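Unit 3: Props and Supports in Seated and Reclined Practice

Course handout, Skunness Teacher Foundation Program
Revised Friday, July 28, 2023

Scope of the unit

The unit covers bolsters, blocks, straps and folded blankets as used in a general class. Sitting cushions were dealt with in Unit 2 and are mentioned only where a bolster takes over the same job. Students should have read the Laitinen reader up to the end of the chapter on the hip joint.

3.1 Terms

Support: any object that carries part of the body's weight during a posture.

Spacer: an object that fixes the distance between two body parts, or between a body part and the floor, and carries little weight. A block held between the thighs is a spacer.

Extender: an object that lengthens the reach. Straps are the usual case.

The same object can fall under more than one term. A block under the hand in triangle pose is a support if the student leans on it and an extender if the hand only rests there. Write down the use, then the object.

3.2 Firmness and fill

Bolsters are filled with cotton batting, foam or loose hulls. Cotton is firm and heavy and packs down over time, most of all in the middle third. Foam keeps its outline but rebounds under the ribs, and some students find this distracting in long holds. Hull fill moves to fit the body and then stays put.

To test firmness, lay the bolster on a hard floor and press down with one forearm at the center. If the forearm comes close to the floor, the bolster is too soft for spinal support. It can still be used under the knees.

The Brorkitz round bolster and the Lemellow flat bolster are the two models used in the practical sessions. The round one gives more height under the knees. The flat one gives a wider surface for the back and is the default in reclined work. 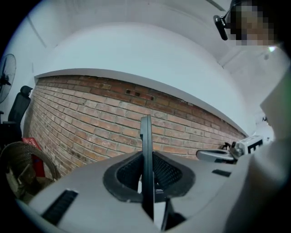
3.3 Reclined bound angle with support

1. Place the flat bolster lengthwise on the mat. Leave a gap of one hand's width between its lower end and the sacrum.
2. Sit with the soles of the feet together.
3. Put one block under each outer thigh, at the lowest height.
4. Recline using the hands. The head and the full length of the spine above the waist should be carried by the bolster.
5. Add a folded blanket under the head if the chin is higher than the forehead.
6. Hold for three to eight minutes.

Leave the posture by drawing the knees together with the hands, rolling to one side, and pausing there before sitting up.

Common faults: the bolster touches the pelvis and pushes the lower back into a deep arch; the blocks sit under the knee joint and leave the thigh without support; the blanket is under the shoulders as well as the head. The last fault lifts the upper chest and cancels the effect of the bolster.

3.4 Seated forward fold

The limit in this posture is most often the tilt of the pelvis. Tight hamstrings hold the sit bones forward and the lumbar spine rounds to make up the difference. Raising the seat on a folded blanket changes the starting angle of the pelvis and reduces the pull.

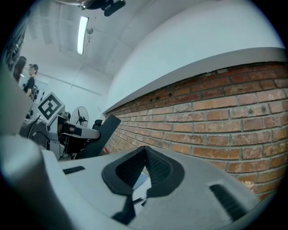
Once the seat is raised, check the knees. If they lift, place a rolled blanket behind them and let the legs rest on it. A strap around the feet may be used, held with straight arms and relaxed shoulders. Pulling on the strap to go deeper loads the lower back and is not taught in this program.

A bolster may be laid across the shins for the forehead. If the forehead does not reach it, raise the bolster on blocks and keep the back where it is.

3.5 Care of equipment

Remove covers and wash them in cold water. Air cotton bolsters flat and turn them each week. Do not hang straps by the buckle. Cork blocks are wiped with a damp cloth and dried away from direct heat.

Reading and assignment

Laitinen reader, pages 289 to 303. Written work is due in the first week of September: choose 3 postures from the reader, state for each whether the prop acts as support, spacer or extender, and give one fault that results from wrong placement – diagrams are accepted if labeled.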